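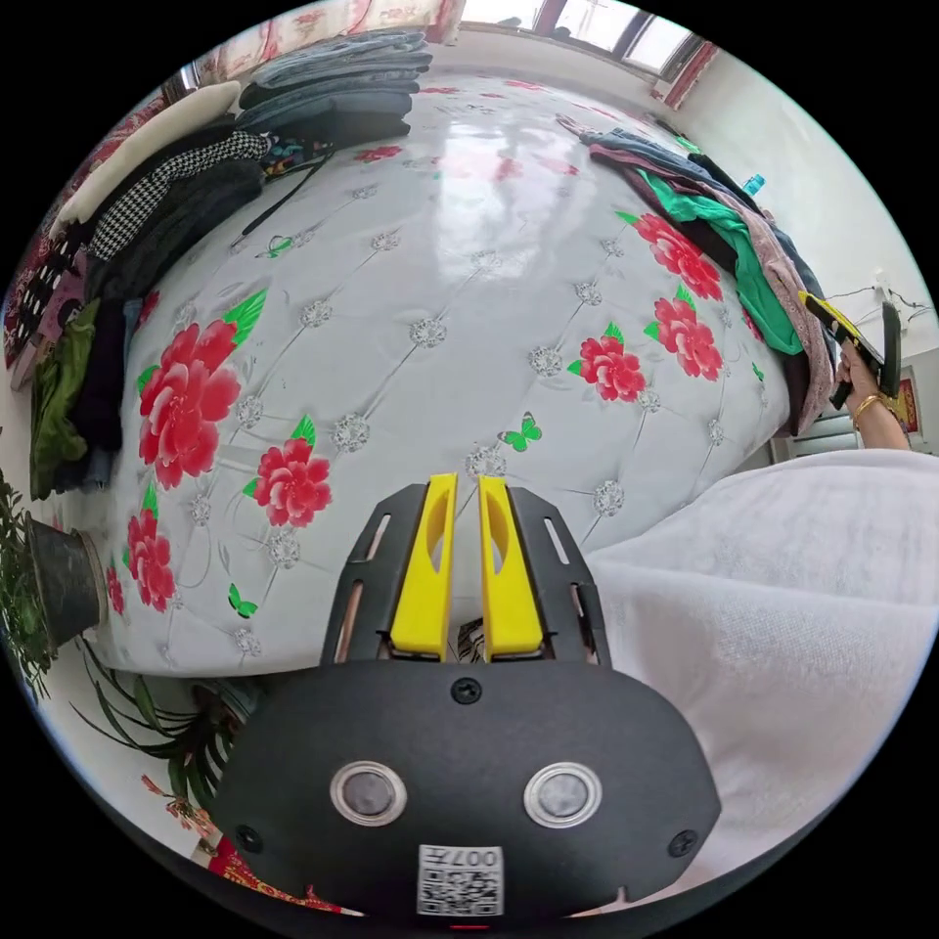

One reader wrote to us that sorting on the bed only moves the mess from the closet to the place where you need to sleep, and that she would sooner do one drawer a night. Drawer by drawer is fine if you keep it up. Our own guide assumes one afternoon and one bed, and most of the mail we get about it is answered on this page.

How long does a bedroom closet take?

Around 4 hours for one person's clothes, folding included. Start after lunch and the bed is clear again by evening. Shoes and coats are not part of that.

Do I strip the bed first?

Leave the bedspread on. Move the pillows up to the headboard and work on the rest. If your spread has buttons or beading, keep knits and lace off those spots or put a plain sheet down first. Snags in lace are hard to fix.

Where do the finished piles go?

Heavy things go at the back, against the headboard or the wall. Jeans and trousers make a good base and they don't slide. Keep the front half of the bed open for folding.

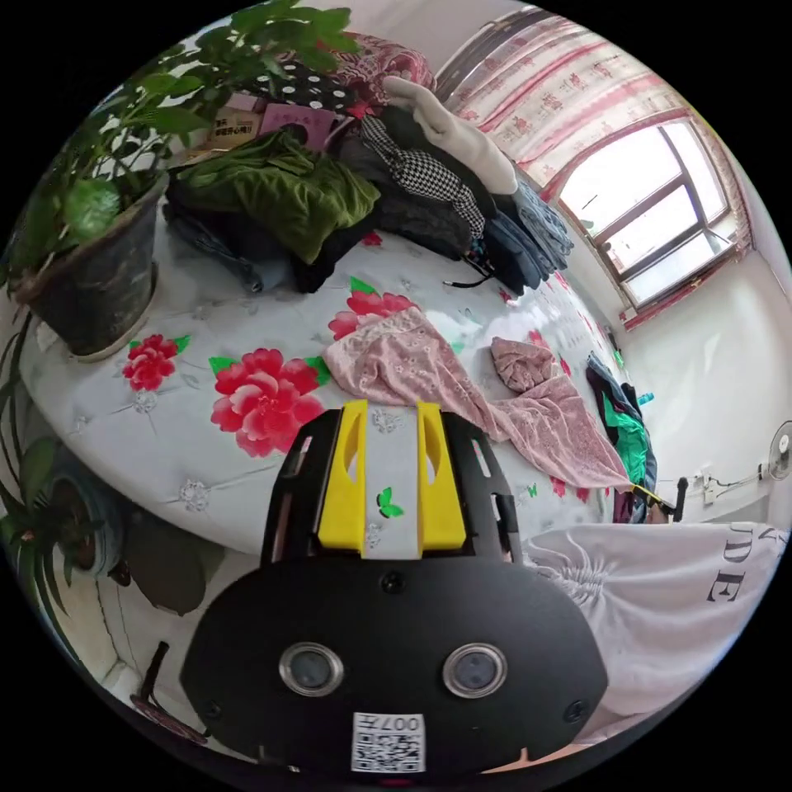 Photo: Vestari Home Help

What about delicate fabrics?

Lay lace and velvet out flat until everything heavier has been put away. Velvet takes a crease if it sits under denim, so fold it loosely and put it on top. Lace can be rolled in tissue. We use the Correia drawer boxes for this, the shallow ones, but any box with a smooth inside will do.

Do you hang or fold dresses?

Hang them if they are cut from woven cloth, fold them if they are knit. A knit dress on a hanger grows at the shoulders – we have ruined a few that way.

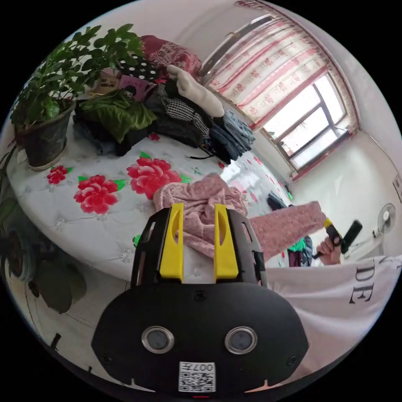
Folding long sleeves is the part people ask about most. Put the garment down, smooth the body, then deal with one sleeve at a time. Pull the sleeve straight out to the side before you bring it in, like the pink one with the little white flowers, and shake out the body before you go further. Thin printed cotton bunches up easily and a fold made over a bunch will show. Once both sleeves are in, fold the hem up to the collar.

Can I leave the piles overnight?

You can, but move them to a chair or a bench in the same order. Jeans first.
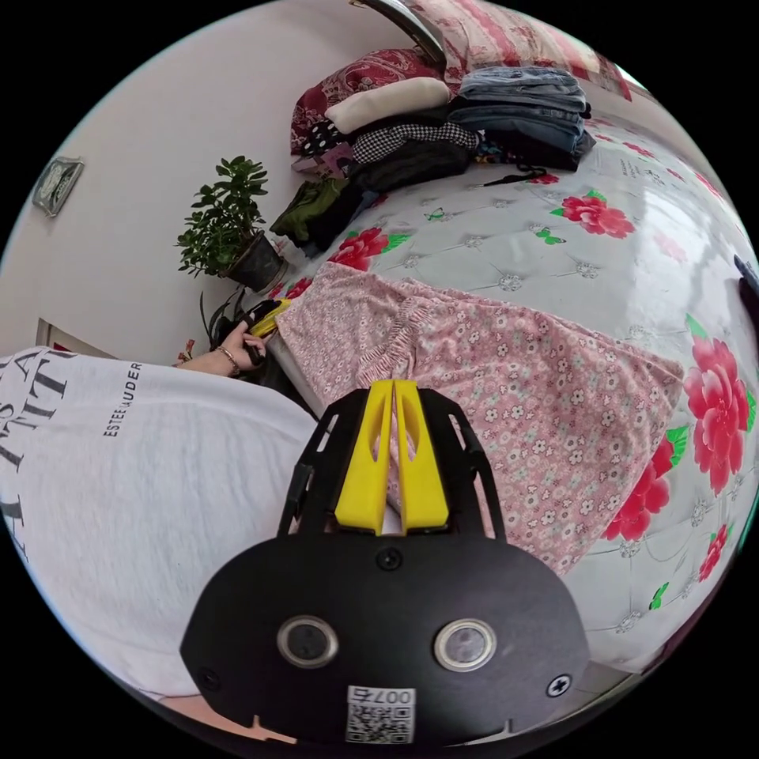 How do I store clothes for the other season?

Wash them first, let them dry completely, and pack them in a cloth bag with a zipper. The 81-liter Vandier bag holds one person's winter sweaters. Write the contents on a tag and tie it to the handle. We swap ours in September and again when it gets warm.

Does the guide cover children's clothes?

It has a short section near the end. Sort by size before you sort by type – the rest works the same way.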